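Section 4. Recording the wrist-view training set

Before you start, finish Section 3 (arm homing and gripper check). The steps below cover one recording block of the Hirnanby transfer study. They produce the data that the grasp policy is trained on in Section 5. If you only want to run an existing policy, skip to Section 6.

4.1 What you need

The arm with the Traletti gripper fitted and homed
The wrist camera, plugged in and warm for at least ten minutes
The recording station with Eynon running
Tubes, rack and containers from the bench kit
Dyed water only. Do not use reagents during recording.

4.2 Setting the table

1. Wipe the tabletop and let it dry. Streaks of water show up as bright lines in the wrist view and the policy will learn to avoid them.
2. Put the rack near the back of the table.
3. Load one tube of dyed water into the rack. Check that the cap is tight.
4. Add two or more other containers as clutter. Change them between blocks. The clutter list is in Appendix B.
5. Keep the middle of the table free of objects. The arm needs this area for its approach.

Caution: Keep hands out of the approach area whenever the green lamp on the controller is lit.

4.3 Checking the start pose

6. In Eynon, choose Go To Start. Wait for the arm to stop.
7. Open the gripper fully.
8. Open the live wrist view and look at it at full size. Both fingers must be visible, along with the rack and the target tube.
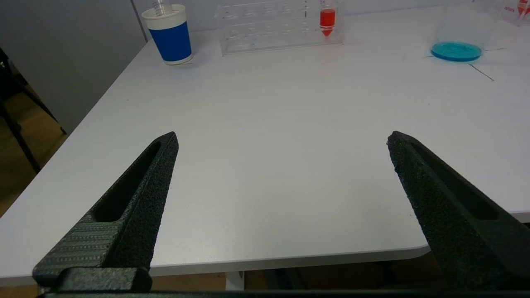
The start pose matters more than any other setting in this section. In the first round of the study, Weidong Tang trained on 500 demonstrations that began from wherever the operator had left the arm, and the policy often closed on the wrong object. The second round used a fixed pose with the gripper wide open and clear white tabletop between the fingers. Check your own view for the same layout: the tube of red liquid should stand upright at the right end of the rack, with its pointed bottom showing through the clear wall. The cup and the beaker with blue liquid at the bottom are clutter. It is fine for tall clutter to run out of the top of the view, as long as the target tube is complete.

9. If a finger is missing from the view, the camera bracket has slipped. Loosen the two bracket screws, turn the bracket until both fingers appear, and tighten again. Repeat step 6.
10. If the tube is hidden behind other objects, move the clutter. Do not move the start pose.

Note: Clear containers reflect the ceiling lights. Close the blinds and leave the ceiling lights on for the whole block.

4.4 Recording

11. Enter your initials and the block number.
12. Press Record, then take hold of the hand controller.
13. Guide the gripper to the tube, close on it below the cap, lift it clear of the rack, and set it back in the same opening.
14. Open the gripper, back away, and press Stop.
15. Mark the run Keep or Drop. Drop any run where the tube tipped, the rack slid, or you paused for more than three seconds.
16. Choose Go To Start and repeat until you have 200 kept runs.

Take a break halfway through. Kendra Girard compared early and late runs in the March recordings and found that the late ones had slower approaches and more regrasps. A policy trained on them copied both.

Caution: If the fingers touch the rack, press Stop before you pull back. Pulling back with the fingers caught can crack the rack wall.

4.5 Checking the block

17. Run Verify. It compares the first image of each run with the reference start image.
18. Look at each run that Verify flags. A small shift in the clutter is acceptable. A shift in the finger positions is not, and the run must be dropped.
19. Upload the block to Ikley.

Of the 4,000 runs in the full set, Verify flagged 278. Most came from a loose camera bracket, so check the screws at the start of every block even if the view looks right.

Go on to Section 5 when the upload status changes to Stored.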